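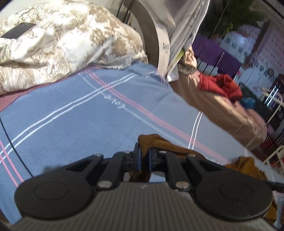 Ribbed fabric in the jaws, blue sheet below.

Comparing two hand-held grippers on knitwear: how do I make the test fair?

laundry_kinematics
asked 12th February

I have two parallel-ish grippers on loan until the end of the month and I'm supposed to recommend one for picking up and spreading clothes. One is the Vasell, a linkage gripper with stiff fingers and thin strips on the inside of the tips. The other is the Grirnetton, which has softer fingers that bend around whatever you close them on, including things you didn't mean to close them on. For now both are being used by hand, no arm, because our arm is spoken for until August and because I can hold a handle more or less straight if I've had coffee.

My test so far: lay a garment on a flat sheet, close on a hem or cuff, lift to a fixed height, hold, put down, write down what happened. I did 22 lifts with each. The Vasell won on woven shirts and on anything with a proper seam. The Grirnetton won on a thick fleece. On ribbed knits they came out the same, and I don't believe it, because in the hand they feel nothing alike. The Vasell pinches up a small neat fold and then either keeps it or lets go all at once. The Grirnetton takes a big vague mouthful and leaks slowly.

Things that may be wrong with my method:

I pick where to grab, and I'm getting better at it as I go. By the end of an afternoon I'm a noticeably better gripper than I was at lunch.

I squeeze the trigger until it "feels closed." I realize how that sounds.

Half the garments are mine and I know where they're weak.

The spec sheets are no use. Both list a maximum payload that would let me lift the entire laundry basket and possibly the dryer. Neither says a word about cloth. What I want is a comparison that would survive being read by somebody who prefers the other gripper. Do I need a force sensor, or can I get most of the way with a kitchen scale and some discipline?

I'd also welcome opinions on whether the camera position matters. The Vasell has room for one behind the fingers, looking out past the tips. The Grirnetton has a mount off to the side that sees mostly its own knuckles.

heddle_and_hoist
accepted by the asker

You can get most of the way with the kitchen scale. I've done this for a towel-folding cell and two hospital linen projects that ended in a meeting, and the force sensor only told me things the scale had already hinted at, with more decimal places and a driver that needed reinstalling.

Split your one test into several. "Lift and hold" mixes together at least two different skills, and ribbed knits are where that hurts, because a gripper can be great at one and poor at the other and the totals come out even. I suspect that's your tie.

First test, acquisition. Can it get a fold of cloth up off the flat sheet at all? Tips down to the surface, close, raise a hand's width. Count it if the cloth is in the jaws. Don't hold it there, don't wiggle. Do this in the middle of the garment as well as at the edge, because the edge is easy and everybody's demo video is of the edge.

Second test, retention. Put the cloth in the jaws yourself, the same depth each time. Mark the depth with a strip of masking tape on the finger, or a chalk line on the cloth if you like it less. Clamp the gripper to a table. Clip the other end of the garment to something heavy sitting on the scale and raise the gripper slowly until it slips. The drop in the reading is your pull-out force. Crude, but both grippers get the same crudeness.

Third test, release. People skip this one and then spend a month on it later. Open the jaws and see whether the cloth leaves. Knits love to stay hooked on a pivot pin or in a cutout in the linkage. A stiff-fingered gripper with an open linkage has a lot of places for a loop of yarn to take up residence. Soft fingers usually let go cleanly, though static can make a liar out of me on polyester.

On grab points: choose them before you pick the gripper up. Put small safety pins in the garment, on the far side of where the fingers go so you're not gripping the pin, and shuffle the order. Alternate grippers every lift as well. If you do all of one and then all of the other, you're comparing the morning you with the afternoon you, and you've already told us which one is better.

On the trigger: most hand-held ones close in proportion to how far you pull, so put a hard stop behind the trigger. A block of wood and a rubber band will do. The setting matters less than its being the same setting. If the two triggers have different travel, match them on the closing force at the tips, which you can measure by squeezing the scale's edge between the fingers. It will complain. Kitchen scales have put up with worse.

Opening width is worth writing down too, though I wouldn't rank anything by it. I had a gripper that opened to 85 mm and another that managed 52, and on clothing the narrow one did better, since with the wide one I kept gathering cloth from two different garments and congratulating myself on a firm grip. If you have to separate a sleeve from a pile, wide is a nuisance. If you're bunching up a whole sweater, narrow is.

Cameras: yes, it matters, and it matters more later than it does now. While you're holding the thing, you have eyes, and the camera is just taking notes. Once it's on an arm, what the camera can't see, the arm doesn't know. Check one thing for each mount: at full close, with cloth in the jaws, can you still see both tips and some of the cloth leading up to them? If the fold covers the tips you'll be able to tell that it grabbed something and never what. With the side mount, try rotating it outward before you give up on it. I'd also look at the picture with a dark garment. Everything works on a pale towel.

Last item, use somebody else's clothes. 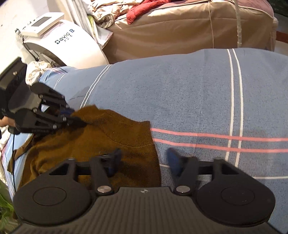
Should I replace the finger pads between the acquisition test and the retention test?

Keep the same pads for both and wipe them with a dry cloth between garments, then repeat a few early lifts at the end to check for wear.

laundry_kinematics
commented on this reply

Thanks. I split it up as you said and the tie fell apart within the hour. The Vasell picks the rib up off the sheet nearly every time and then loses it under load. The Grirnetton fusses over getting hold of it and afterward won't be parted from it. So in my totals they were failing at opposite ends and meeting politely in the middle.

The release test was humbling. I had to cut one cardigan free with nail scissors. It was one of mine, because I hadn't got to your last paragraph.

heddle_and_hoist
replied

Write down which pin it caught on. If it's the same one every time, a bit of tape over the gap is a legitimate modification, as long as it goes in the report. And do a few of the retention pulls at an angle. Straight up flatters everybody.

perpetual_beta_arm

Neither. Get the Rerent suction one. We switched and never looked back.

laundry_kinematics
commented on this reply

On a sweater? Doesn't the air go straight through?

perpetual_beta_arm
replied

Oh, we do cardboard.

third_axis_of_evil

The top reply covers the testing, so I'll only add what I'd have liked to hear before I recommended a gripper to people who then had to live with it.

Two hands. If the job is spreading clothes and you only test one gripper at a time, you'll miss the part that goes wrong. Lifting a cuff is fine. Lifting a cuff while the other gripper has the shoulder seam is a different sport. The bodies bump into each other, the cables find each other, and the gripper with the lovely wide housings can't get near its twin. Borrow a second handle for a day, even a mismatched one, and try to flatten a sweater. Note how close together the tips can get before the housings touch. I've never found that number on a spec sheet, and it decided the whole thing for us.

Weight is the other one. Out at our site in Perić we had people using hand-held grippers for 20 minutes at a stretch, and the data from the end of a stretch was visibly worse than the start. Droopy. The heavier gripper looked worse overall and it took us far too long to notice that what we were measuring was forearms. Rest breaks on a timer fixed most of it.

I'd also disagree a little about the safety pins. On fine knits they pull the loops and give the fingers something to catch on even from the back. Use a dot of tailor's chalk. It brushes out, except from the mustard-colored stuff, where for some reason it's there for good.

And test on the surface you'll be working on. A stretched sheet over something soft lets the tips sink in and scoop under the cloth, so a stiff gripper looks brilliant. Put the same garment on a hard table and the tips skate across the top. We ran everything on a padded surface first, picked the winner, bolted it to an arm over a steel bench, and then had a quiet week. If you don't know yet what the final surface is, run both and report both. Your reader who prefers the other gripper will ask.

If you end up with a split result, I'd look at the swap-on fingers before choosing. The Vasell body will take other tips with two screws, at least the older one we had did, and a longer strip of grippy material may buy you enough retention to stop worrying. I wouldn't try it the other way around. The Grirnetton fingers are molded in one piece and the replacement set comes in a box with a leaflet telling you not to do what you're about to do.

laundry_kinematics
commented on this reply

The surface point explains a great deal, I've been working on top of a bed. Redoing the acquisition runs on the kitchen table tomorrow, once it's been cleared of scales.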